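Open Day at the Plultmont Workshop: What Visitors Saw and What We Learned
Speaker notes, Cerness Facilities and Training Forum
8 December 2025

Opening

Good morning, and thank you for the invitation. I shall speak for twenty minutes or so and then take questions.

The subject is the open day held by Cerness at its Plultmont workshop, and in particular the table demonstration given by the Mok project. Several colleagues in this room help to run public events at other sites and have asked how the day was arranged. Others are more interested in the work itself. I shall try to serve both, beginning with the work.

[Check that the clicker is paired before starting. Water is on the side table.]

Background to the project

Mok is the Cerness project on household handling. Its purpose is to record how people carry out small domestic jobs, so that a robot arm can later be taught to do them. The recording is done by people. An operator holds a gripper in the hand, with a camera fixed to it, and does the job with the gripper in place of fingers. No robot arm is needed at that stage, and the equipment goes into a case that one person can carry.

The jobs are deliberately plain ones: sweeping a surface, picking up a brush, moving a cup. They are things that most of us do without thought and that machines still do poorly.

Members of the public had not been admitted to the workshop before. The request to open it came from Aswood, our partner for schools and community work, which takes groups to working sites across the district. Planning began in March.

[Pause. Ask for a show of hands: who has visited Plultmont? Adjust the next section if most have.]

Arrangement of the day

Visitors were received in the front hall and given a short talk on safety and on what would be recorded. They were then taken through in parties to the demonstration tables. Each party stood behind a rope while the operators worked, and those who wished to try the grippers were called forward afterwards.

Bookings were taken by Aswood and closed when the list reached 300. We had considered taking a longer list. On the advice of the site team we did not, and I believe that was right. The corridor behind the hall is narrow, and wheelchair users needed room to turn at the far end of it.

Printed sheets were available at each table in large type. A quiet hour was kept at the start of the afternoon, with the hall music off and smaller parties.

The sweeping task

I turn to the first of the table demonstrations. Sweeping was chosen because it calls for both hands, each doing something different. One gripper takes the dustpan by its handle and the other takes the brush. The pan must be held steady and flat to the surface, while the brush must move freely towards it. A person makes dozens of small corrections in doing this, and those corrections are what the project wishes to record. 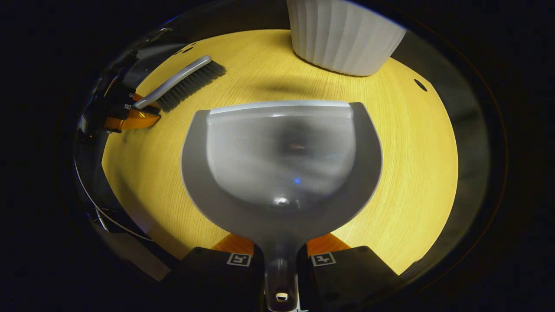 The pan proved to be the harder of the two to hold well. Its lip has to stay in contact with the table, and a slight turn of the wrist is enough to lift one corner. Visitors who tried it tended to watch the brush and forget the pan. The operators had expected this and let people find it out for themselves before offering advice.

Questions at this table were mostly practical. Visitors asked how heavy the grippers were, whether the hand became tired, and whether a left-handed person could use them. Several asked what the square black and white patterns on the fingers were for. They are markers. The camera can find them easily, and their position tells the software how far the fingers are open. I mention this for colleagues who may be asked the same thing at their own events. The answer on our printed sheet was too long and has been rewritten.

[If time is short, leave out the next paragraph.]

There was also a good deal of interest in the orange pads on the fingers. These are the parts that meet the object. A firm finger would slip on a smooth plastic handle, and operators have their own views on when a pad should be changed. A spare was passed among the visitors at each session.

The washing-up items

The second demonstration used a dish brush and a cup. Here the difficulty is of another kind. A long, thin handle lying on a table gives the gripper very little to take hold of, and the fingers must come down on either side of it without pushing it away.

Operators are taught to pause with the fingers open over the handle before closing them. It looks slow to an onlooker, and one school party said so quite loudly. The pause makes for a much cleaner recording, however, and we asked visitors to do the same when their turn came. 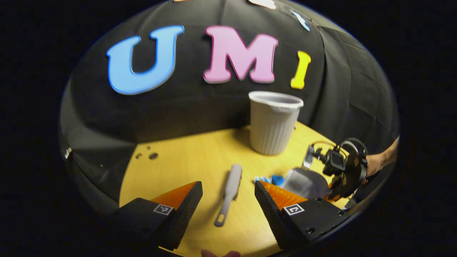
Dish brush and cup on the demonstration table, with one gripper in the foreground and another at the right.

Parties were limited to 2 people at the equipment at any one time, with an operator beside them. We held to this throughout. The fingers close with little force, but there are cables to consider, and young visitors like to reach across.

Recordings and consent

Visitors' attempts were not kept. This was stated in the safety talk and again at the tables. Recordings made by our own operators during the day were kept in the usual way, and the Mok library stood at 1455 recordings when the doors closed.

Some visitors told us they would have been glad for their attempts to be used. We have noted the point. It would require a signed form and, for children, the agreement of a parent, and I would not wish to introduce either on the day itself without proper notice.

Matters to put right

There are 3 changes that we shall make before the workshop is opened again.

The rope was placed too far back. Those in the second row could not see the fingers close, and the operators had to repeat the movement for them.

The talk in the hall should be given seated. It ran longer than planned, and older visitors were standing for all of it.

Signs from the bus stop were missing at the turning into the yard. Aswood has agreed to supply these.

Requests of this forum

I should be grateful for two things from colleagues. The first is any experience of running a quiet hour, as ours was fully taken up and we should like to offer a longer one. The second is the loan of a screen for the next open day, so that the view from the gripper camera can be shown to the whole party while the operator works.

Copies of the revised sheet are on the table by the door. Requests for group visits to Plultmont should be sent to Aswood in the first instance.

[Take questions. Finish promptly, as the room is needed for the next session.]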